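Posted in: Minutes & Meetings | Gurnemham Textile Group

Right, minutes from Saturday's meeting, typed up by me (Idun Isaksson) as Kerstin Forsberg had the key and the biscuits and couldn't do everything. We were 12 in the end, which is lovely for September!

First up, the green mesh. Kerstin wants it for the hanging screens at the Bokero fair and I'm completely sold – it drapes beautifully and the colour is so cheerful. We agreed to keep it for the screens and not chop it up for bags.
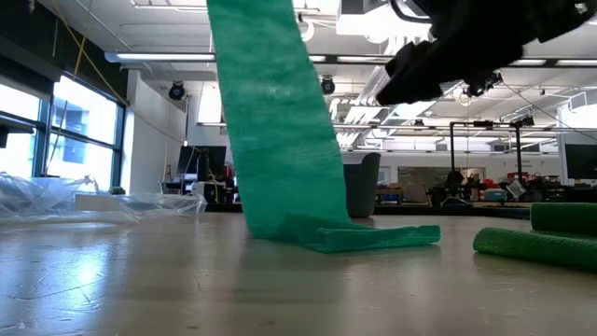 Green mesh, one length hanging and two rolls on the floor.

Price came next. Lie Supplies have quoted us £17 a roll, and we voted to order two more if they'll hold it until the end of the month. I'm to ring them. Clear plastic sheeting gets folded and saved for covering the tables on dye day, please, it's far too good for the bin.

Then cloths, which took ages (sorry, all). 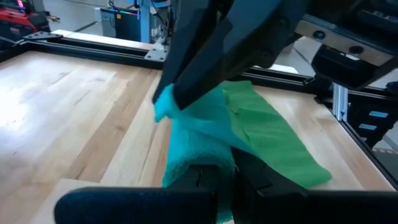

Turquoise and green are to go in separate bundles from now on, and Kerstin will write the labels. I did ask if we could have them side by side on the Irance stall and everyone liked that – so yes, we will.

Rolling up was the last thing. Marked lengths get rolled from the plain end, with the tag left outside.

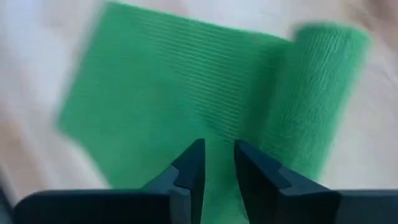

I've said I'll do a little practice evening for anyone who finds theirs goes wonky, mine included! Stall money stands at £20 after the hall was paid. Next meeting same time, bring scissors.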